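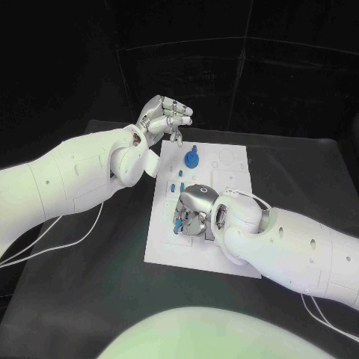

White board on the gray tabletop, blue knob near the far edge.

23rd October

Dye notebook, madder on wool, continued.

Scoured the Plelthorpe skeins last night in soft water with a little washing soda and left them in the pot to cool. Rinsed this morning until the water ran clear. They still smell of sheep, but the grease is gone and they wet out evenly now. The first batch didn't, and that's probably where the pale streaks came from.

Alum at the usual strength, cream of tartar at half that. Total dry wool 719 g, so I split it over two pots. Held just under a simmer for an hour, then heat off with the lids on. Pot B ran hotter than pot A for the first part. The dial on that burner is not to be trusted, use the thermometer.

Madder: 300 g of the Vamside root, ground coarse, soaked overnight. It gives more brown than the Cuervo root we had in January. Lucero Marulanda thinks the Vamside lot was dried too hot. I think it's our water. We could both be right. Next time I'll add chalk to one pot and leave the other alone, same skein weight in each.

Kept the bath at around 105 F for the first stretch and brought it up slowly. Skeins out after two hours:

A1, A2: brick red, even.
A3: same, slightly lighter at the tie. Tied too tight.
B1: more orange.
B2: dull, brown side of red. Not for sale.

Exhaust bath saved in the lidded bucket. Put 200 g of undyed Jodinholm yarn in it to sit overnight. Expecting a soft coral. If it comes out pink, check whether someone rinsed the bucket with vinegar again.

Washfast test: one strand each of A1 and B1 stitched to white cotton, warm water and the plain soap. Results go on the next page.

To order: alum, cotton tape for ties, pH strips. The Cuervo root too, if they still have any.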